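How I Finally Learned to Sharpen My Kitchen Knives on a Stone

I put this off for years. I had a drawer full of dull knives and one of those pull-through gadgets that left everything feeling scratchy, and every time I cut a tomato I'd squash it flat. Then my neighbor Comfort Darko lent me her whetstone for a weekend and I was hooked! So this is how I do it now, with all my beginner mistakes left in.

What you need

A two-sided stone, 1000 grit on one side and something finer on the other. Mine is a Kilard and it was the cheap one in the store. You also want a dish towel, a bowl of water, a permanent marker and an old newspaper. Start on a knife you don't love. I used a beat-up Hunt paring knife and I'm so glad I did, because I put a big ugly scratch down one side in the first minute.

Soak the stone

Check the leaflet first – some stones only want a splash on top and shouldn't be soaked at all. Mine goes in the bowl until it stops fizzing. Then fold the towel, lay it on the counter and set the stone on it with the coarse side up. If it slides when you push it with your palm, wet the towel a little.

Color the edge

Run the marker along the very edge of the blade on both sides. After a few strokes on the stone, look at where the ink has gone. If it's only missing up near the spine side, you're holding the knife too flat. If it's only gone at the very tip of the edge, you're too steep. I still do this every time I start on a knife I haven't sharpened before.

Find your angle

I aim for 15 to 20 degrees on each side. Hold the blade straight up (that's 90), tip it halfway over (45), then halfway again, and you're a touch over 22. Drop it just a hair from there. Lock your wrist and move from your elbow and shoulder.

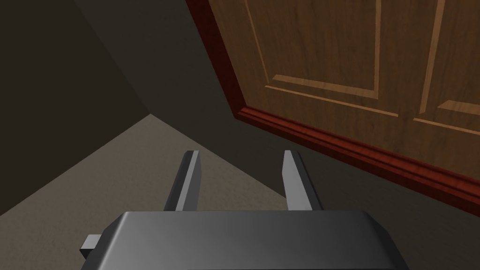
Two parallel fingers with a gap between them.

Make your strokes

Put two or three fingertips of your free hand flat on the blade, close to the edge but never over it. Push away with light pressure, ease off coming back. Work from heel to tip in little sections, and keep splashing water on. The gray mud that builds up is good stuff, so leave it there.

Keep going on one side until you feel a burr, a tiny rough lip, on the other side. Feel for it by dragging your thumb away from the edge, off the blade, and never along it. My first burr took forever. I counted 280 strokes before I had it all the way to the tip, and the next knife took 248, so don't panic if yours is slow too. Then flip and do the other side.

Go finer

Turn the stone over and repeat with much less pressure. I do ten strokes a side, then five, then one and one, just letting the weight of the knife do it. Finish with a few strokes backward (spine first) on the folded newspaper to pull off whatever burr is left.

Test it

Slice a sheet of newspaper from the top. If it snags in one spot, go back to the fine side for just that bit. Wash the knife and dry it right away, and let the stone air dry for a day before you put it in a drawer.

Updated 15 June 2026 – Kekeli Quaye wrote in to ask about bread knives. Don't use this method on those, the serrations need a tapered rod.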